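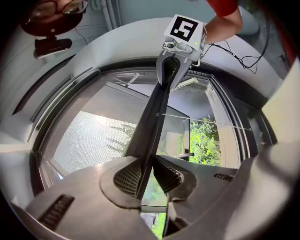 **Oláh**
Research Fellow, Housing Acoustics Group, Statau

### 3.2 Night-time noise in shared stairwells

Sound levels were logged in 11 stairwells in Munport between 22:00 and 06:00. Meters were fixed at landing height, one per floor, and read at intervals of one minute. Door closings were separated from speech by their short rise time. Buildings with sprung closers gave the highest peaks - in two cases above the limit set for the study.

**Figure 3.** A person holding two hand-held grippers.

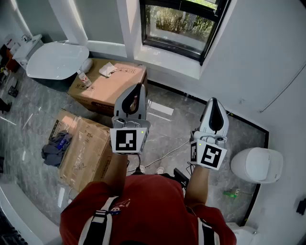 Rulow, in written comments on the draft, objected that peak level is a poor guide to disturbed sleep and asked for the number of events per night instead. Both measures are now given. The median was 253 events per stairwell over the full period, and the two rankings differ in the middle of the table only.

Floor covering had less effect than expected. Carpeted flights lowered footfall noise but left door noise unchanged.
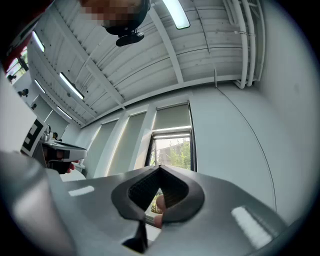
Upper landings were quieter than lower ones in all but one building, where the lift motor sits under the roof. That building was kept in the sample and is marked separately in the results.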